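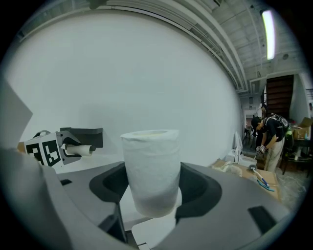 The job was to change the roll. The team had been on it since December and had got the time down, but the grippers still dropped one roll in every few, and the competition counted drops.

The club met at Birwood, upstairs from nothing and downstairs from storage, and the task list for the season was taped to the inside of the door. There were tasks with blocks and tasks with cups. The younger students had those. The seniors had the bathroom. The rules asked for a roll taken off a wall holder and a fresh one put on, by two grippers, with the demonstrations recorded by hand first and the arms doing it afterward on their own. The team needed 3000 good demonstrations by the deadline. On January 6, 2021, the count on the laptop stood at 2381.

She had done most of the afternoon ones. She was a junior, and she had joined to learn to program, and so far she had changed toilet paper.

"Again," said the boy at the laptop.

She lined up the left gripper with the holder on the wall and kept the right one still. The right one held the new roll standing straight up. If you squeezed too hard the roll went oval and would not spin afterward, and a judge would turn it with one finger to check. If you squeezed too little it slid. She had a feel for it now that she could not have explained, and that bothered her, because the captain kept asking her to write it down.

She took the old roll off. She brought the new one up. She missed the end of the spindle, backed off, and got it.

"Good," he said. "2382."

"I missed the first time."

"You got it the second time."

"Is that a good one or not?"

He looked at the screen. They had argued about this before vacation. The captain wanted only clean ones. The boy at the laptop thought the arms ought to see a miss and what you did after a miss. The coach had listened to both of them and said it was a student project and went to get his coat.

"I'm keeping it," the boy said.

She put the old roll back on the wall, because that was how you reset, and started over.

The captain came in at four with snow on her shoulders and the entry packet under her arm. The regional was at Sikberg this year, a long drive. Mollah was sending 2 teams. Everybody on the bench knew about Mollah. Last year their arms had done the cup task so fast that the judges made them run it a second time to be sure of what they had seen.

"What's the count?" the captain asked.

He told her.

"Clean?"

He didn't say anything, and the captain put down the packet and pulled a stool over and began going through the recordings. She went through them quickly, with her chin in her hand. Every so often she clicked one away. The number in the corner went down by one, and then by one again. The girl with the grippers stood there and watched an hour of her own work go by at four times the speed.

"If you go under 2000 I'm going home," she said.

The captain stopped clicking.

"Which one are you on?" the girl asked.

"One where you miss."

"Play it."

The captain played it at regular speed. The fingers came up, went past the spindle, and stopped. They drew back a little. They tipped, very slightly, and came up again, and the roll went on.

"Why did you tip it?" said the captain.

"It was catching on the cardboard."

"You never wrote that down."

"I didn't know I did it."

The captain played it again. Then she opened one of the clean ones and played that. The tip was in there too, only smaller, and it came before the roll reached the spindle. She opened another. It was in most of them.

The arms didn't tip. They had been trained on the first batch, the ones from the fall, when a different student had been on the grippers, one who was strong and just pushed. The arms pushed. When the cardboard caught, they pushed some more, and then the roll was on the floor and the counter went up.

"Can you put them back?" the girl asked. "The ones you threw out?"

"They're in the trash folder," said the boy. "I never empty it."

He moved them back. It took longer than throwing them out had. The captain wrote something on the cover of the packet, crossed it out, and wrote it again smaller. The team name went on a line near the top. They were Vitirgate, a name left over from a group that had graduated, and the form didn't give you enough boxes for all of it, so it had to be squeezed in.

"Do the fall ones come out, then?" he asked.

"I don't know," the captain said. "Some of them. Not tonight."

She took off her coat and hung it on the stool. Then she held out her hands for the grippers. They were heavier than people expected, and she nearly set one down on its fingers before she got hold of it.

"Show me the tip," she said.

The girl stood next to her and put a hand over hers on the right side. They went up together, too fast, and the roll bumped the spindle.

"Back off first," the girl said. "Now a little toward you. Less."

"Are you recording?" asked the captain.

"Yes," said the boy.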